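Soup plate

A soup plate, also called a rimmed soup bowl or deep plate, is a round dish with a shallow well and a broad flat rim, used for serving soup, stew and other food with a good deal of liquid. It is wider and lower than an ordinary soup bowl, and has no handles. The rim is the part most often decorated, as the well is covered when the dish is full.

Form

The usual soup plate is made up of three parts. The well is the sunken middle that holds the food. The shoulder is the curve that joins the well to the rim. The rim runs flat or slopes slightly upwards to the outer edge, and gives the person serving somewhere to place the thumb. On the underside there is normally a low foot ring, left unglazed on many older pieces.

A soup plate without a rim is generally called a coupe plate. Its side rises in one unbroken curve from the base, and it holds more than a rimmed plate of the same width. Pasta plates and some modern serving dishes follow this shape.

Materials

Earthenware, stoneware, porcelain and bone china are all used. Earthenware is fired at a lower heat and chips more easily at the rim. Porcelain is fired above 1000 degrees Celsius and is harder and less absorbent. Toughened glass and enamelled steel plates are also made, the second chiefly for outdoor use. Melamine is common in canteens and nurseries.

Decoration

Floral rims are among the most common patterns on household soup plates. Roses, peonies and daisies appear often, either as separate sprays spaced along the rim or as a continuous garland. The well may be left plain, or may carry one small motif in the centre.

Most patterns of this sort are applied as transfers. A printed sheet is soaked, slid on to the glazed plate and smoothed down, and the plate is then fired again to fix the colours. Where the transfer lies on top of the glaze it can sometimes be felt with a fingertip, and it wears with scouring. Under-glaze decoration lasts longer but allows a smaller range of colours.

The Dravero works at Turkberg made soup plates with rose transfers from 1925. Its pattern book of that year lists 11 floral rims, most of them sold in matching sets with a dinner plate and an oval dish. The Ostrowski pottery in the same town made plainer ware, and its white dinner plates were often bought to go beneath Dravero soup plates.

Use at the table

In a formal setting the soup plate is brought to the table on top of a larger flat plate, known as an underplate. The underplate catches drips and makes the dish easier to carry. Both are cleared together at the end of the course, with the spoon left in the soup plate or laid on the underplate, according to local habit.

At home the soup plate is put to wider use. It serves for breakfast cereal, salads, puddings with custard and dishes of rice or noodles. Cooks also use it for beaten egg or breadcrumbs when coating food, as the rim keeps the contents from spilling.

Washing and draining

Soup plates are washed by hand or in a dishwasher. Hand washing is advised for plates with gold or silver lines and for older over-glaze transfers. Grease tends to collect at the shoulder, which needs wiping all the way round.

After washing, plates may be stood in a rack or set out on a towel. A thick towel protects the foot ring and the rim from a hard surface, and can be spread on a table where the worktop is too small for a whole set of dishes. A plate tilted on its edge drains faster than one left flat, as water pools in the well. Bowls of other kinds are usually set out separately, with space between them.
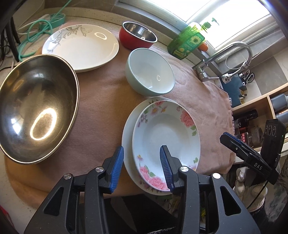
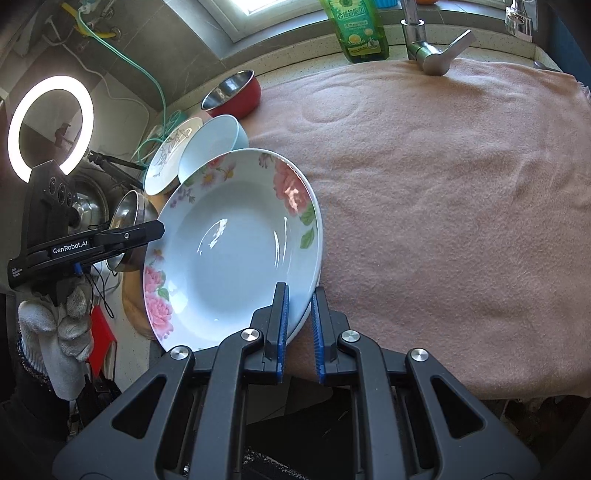
Soup plate with a floral rim.

Storage

Soup plates are stacked by size, with the largest at the bottom. As the wells fit one inside another, a stack takes up less height than the same number of separate bowls. The foot ring of each plate rests in the well of the one below and may scratch it, so discs of felt or paper are sometimes placed between decorated pieces. A tall stack puts a heavy load on the lowest plate, and two shorter stacks are safer on a narrow shelf.

Plates can also be kept upright in a slotted rack. This makes single plates easier to remove but leaves the rims open to knocks. Soup plates need wider slots than flat plates on account of their depth.

Damage and repair

Chips on the rim are the most common form of damage. A small chip can be smoothed with fine abrasive paper and the plate kept for display. Cracks running from the rim into the well are more serious, as they let liquid into the body of the plate. A cracked plate gives a dull sound when tapped, while a sound one rings.

Crazing is a network of fine lines in the glaze. It is caused by the glaze and the body shrinking at different rates, and is seen mainly in earthenware. Crazed plates may stain and are best not used for food.

Collecting

Single soup plates are often left over when a dinner service is broken up, and are cheaper than the matching cups or tureens. The Plerketti collection in Turkberg holds 35 soup plates from local makers, among them several Dravero rose patterns. They are shown each April with other tableware from the town.

See also

Coupe plate
Dinner service
Transfer printing
Tureen
Underplate

Page last edited 08/08/2021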